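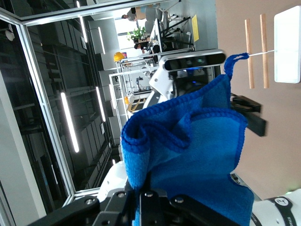 Towel work in the two-arm cell at Hisley.

Come spend a morning with our robots (and get paid for it)

Hi! I run the visitor program at the Hisley robotics lab, and I'm looking for people to take part in our November open day. I don't mean engineers. We have plenty of those and they have all seen the demo too many times. I want people who fold laundry at home, people who have never stood next to a robot arm, people who think the whole idea is a bit silly. If you read the first line and thought "well, I could do that," please keep reading.

What we're doing

For a while now we've been teaching pairs of robot arms to handle household cloth. Towels mostly, some dishcloths, and one very stubborn pillowcase that we have given up on for the time being. Cloth is hard for a robot because it never has the same shape twice. You or I grab a towel by whatever bit is nearest and sort it out in the air without thinking. An arm with two flat fingers has to find an edge, get hold of it, pass it across and find the next one. It takes a long time and it's surprisingly gripping to watch (sorry, that one slips out on every tour).

On the open day we'll be running the towel work live, and I need two kinds of helpers.

Guest testers. You'll come in small groups, watch the arms at work, and then take a turn crumpling up a towel and handing it over for the next run. You crumple it any way you like. Our own staff have gotten into habits and always drop the towels in pretty much the same heap, so we really do need other hands. Afterward you fill in a short form and sit down with one of us for a chat about what you saw — what looked clever, what looked clumsy, where you got bored.

Floor hosts. You'll greet people at the door, walk groups over to the cell, answer the easy questions and send the hard ones to me. We train you the afternoon before. If you've worked in a museum, a library, a store or a school, you already know how to do most of this.

I have room for 100 guest testers and a much smaller handful of hosts.
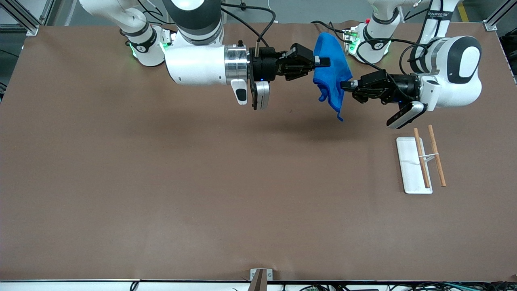
Both grippers on the towel, chopsticks and tray off to the side.

What you'd see

The main stop is the two-arm cell. It has a brown work mat, two white-and-black arms mounted along one side, and cameras at the wrists so the software gets a close look at whatever the fingers are doing. We show the wrist view on a big monitor next to the cell during visits, and I'd say half the people end up watching that and forgetting about the arms. You'll also hear about the chopstick task, which is my personal favorite and which may or may not be ready for company by November. I've promised the team I won't oversell it, so I'll just say that chopsticks and a rubber band are involved and leave it there.

There's a second stop at the Erar bench, where you can guide an arm yourself by hand with a member of staff beside you. Kids are usually better at this than their parents. Then coffee, and the sit-down chat, and you're done.

The things that go wrong are part of the visit, by the way. Arms drop towels. Somebody presses stop and we wait for a restart. If you came to one of the Jastness trade days you'll have seen a very polished show with music, and ours is nothing like that. You'll be standing in a working lab with people at their desks trying to get on with their jobs behind you.

Who can take part

Guest testers need to be 16 or over, and anyone under 18 needs a parent or guardian along. Hosts need to be 18 or over. You should be comfortable on your feet for an hour or so, but we have stools, and the route is step-free from the parking lot to the coffee. If you use a wheelchair let me know and I'll put you in a group with a bit more space around the cell.

You don't need any technical background. If you work for a company that makes or sells robots, I'm afraid this one isn't for you, but write to me anyway and I'll tell you about the trade visits in spring.

Please wear closed shoes. Tie back long hair, leave scarves and dangly jewelry at home or in a locker, and stay behind the yellow line unless you're asked forward.

Times and pay

Guest groups start at 9:30 a.m. and 11 a.m., with another at 1:30 p.m. Each visit lasts two hours including the chat. You'll get a $40 gift card and lunch vouchers for the Ferraro café across the courtyard (get the soup). Hosts work from 8:30 a.m. to 4 p.m. with a proper lunch break, and are paid $243 for the day plus the training afternoon. Parking is free for everyone.

We do record the sessions. The cameras on the arms are always running during a demo and may pick up your hands, your voice and sometimes your face. I'll send you the consent form ahead of time so you can read it at home, and you can say no to the recording and still come. We'd just have you watch from the side and skip the crumpling.

How to sign up

Send a note to the visitor desk at Hisley with "Towel day" in the subject line. Tell me:

Your name and whether you'd like to be a guest tester or a host
Which start time suits you, and a second choice
Anything you need from us on the day
For hosts only, a few lines on any work you've done with the public

No résumé, please. A few friendly sentences will do me fine. Last year 400 people wrote in and I answered every one, though it took me a while, so be patient if you don't hear back right away. Guest places are drawn at random once sign-ups close. Hosts get a ten-minute phone call with me first.

If you'd like to bring a friend, have them write in too and mention each other's names — I'll keep you together in the draw. Groups from schools and clubs should call extension 906 instead, as we book those separately.

Questions are welcome, including the ones you think are too basic. My most common one so far is whether the robot can do fitted sheets. It can't. Neither can I.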